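# Selling invoices to cover the gap

Jarosław Kaczorowski runs Skasden, a packaging supply business in Dunevthorpe with seven employees. He started selling his unpaid invoices to a factoring company four years ago and still does it for two of his customers. We talked in July, mostly about what it costs and what he would do differently. 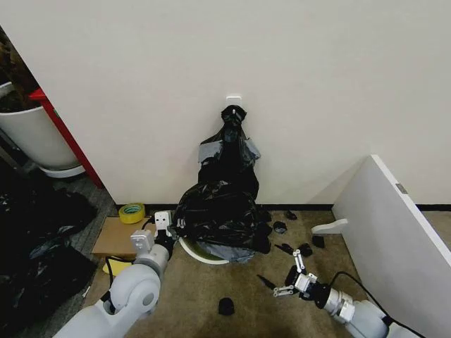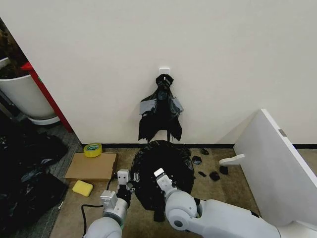

Wael Filali, who also sat in on the conversation, thinks most small suppliers go into factoring without reading the recourse clause, and he said so before the first question was finished. "They look at the advance rate and the fee," he said. "Then a customer doesn't pay and they find out they have to buy the invoice back."

Kaczorowski agreed that he had been one of those people. His first agreement, with a factor called Rosov, was with full recourse. If an invoice was still unpaid after a set period, the amount came out of his reserve, and if the reserve was too small he owed the difference.

"I knew the word was in there," he said. "I didn't think about what it meant on a bad month."

The bad month came in his first winter. A customer that usually paid on 60-day terms stopped answering the phone. Rosov had advanced most of the invoice and wanted it back. Kaczorowski paid out of the money he had set aside for a stock order, and the order went in late.

He doesn't blame the factor. The terms were written down and the account manager had gone over them. What he objects to is the minimum volume. He had agreed to sell a certain amount of invoices each month, and in slow months he paid a fee on the shortfall.

"That one hurt more than the recourse did, over the year," he said. "You're paying for money you didn't borrow."

Filali pointed out that, strictly speaking, none of it is borrowed. The factor buys the invoice at a discount, pays part of it up front, and holds the rest until the customer pays. The part held back is the reserve. In Kaczorowski's current agreement, with Bennani, the reserve is 20 percent.

The Bennani agreement has no monthly minimum. It is non-recourse, but only if the customer becomes insolvent. If a customer refuses to pay over damaged goods or a short delivery, the loss stays with Skasden. Filali said this is the usual arrangement and that "non-recourse" on a brochure rarely means more than that.

I asked how customers reacted to being told to pay someone else. Kaczorowski said one buyer called to ask if he was going out of business. The rest changed the bank details and said nothing. He now calls each customer himself before the notice of assignment goes out.

He has also stopped selling every invoice. Customers who pay quickly are left out, and he uses the factor for the two large accounts with long terms.

Would he have been better off with a bank line of credit? He applied for one at the start and was turned down, as the business had little to pledge besides its receivables. He plans to apply again. Filali told him to check first whether Bennani has a lien on all of the receivables or only on the ones it buys, because a bank will want to know.

"All of them, I think," Kaczorowski said. He wrote it down to check.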